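**Kurnberg Lending Shed: progress report for March**

To: Sabina Wanigasekara, Prillow Fund
From: Hatem Ouali

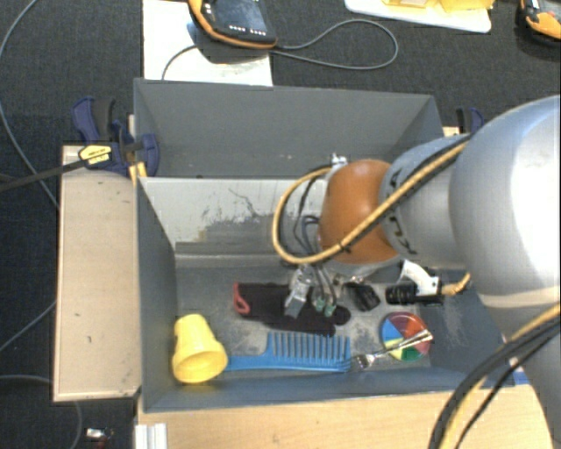
## Where we are

The lending shed has been open to members for the full grant period. We have 637 items on the shelves and in the bins, mostly hand tools, garden tools and small kitchen equipment. Membership stands at 71 households. The application said we would reach 60 by this point, so we are ahead there.

Opening hours are still Thursday evening only. The second session we planned for weekends has not started. We need two more people who can check items in and out, and so far one has come forward.

## Loans and returns

Most loans are short. People take a sander or a hedge trimmer for a few days and bring it back on the next open evening. Late returns were a problem over the winter. We now send a text message the day before an item is due, and the number of overdue items has dropped to 13.

Three items are written off: a tile cutter with a bent rail, a pressure washer that leaked from the pump, and a ladder we no longer consider safe. The ladder has been cut up so it can't be used again. None of these will be replaced from grant money.

## Small parts

Sorting drill bits, sockets and spare blades took longer than we planned. Sets were coming back incomplete, and we had no good record of what should be in each one. Every set now has a printed list in the lid. The Cutthorpe group lent us their labels template, which saved some work.

## Money

Spending is on budget except for electrical testing. The tester charged by the item and we had 14 more to test than we allowed for. We covered the difference from the shelving line, where we bought secondhand. Receipts are in the shared folder.

## Catalog

The move to the Marti catalog is finished for garden and kitchen items. Hand tools are still on the old spreadsheet. Members can look items up online but can't reserve them yet.

## Next quarter

- Finish moving hand tools into Marti and turn on reservations
- Start the weekend session once the second person is trained
- Fix the gutter over the side door
- Get a quote for a ramp, as two members have asked for one

We would like to move the unspent part of the training budget to the ramp. Please let me know if that needs a formal request.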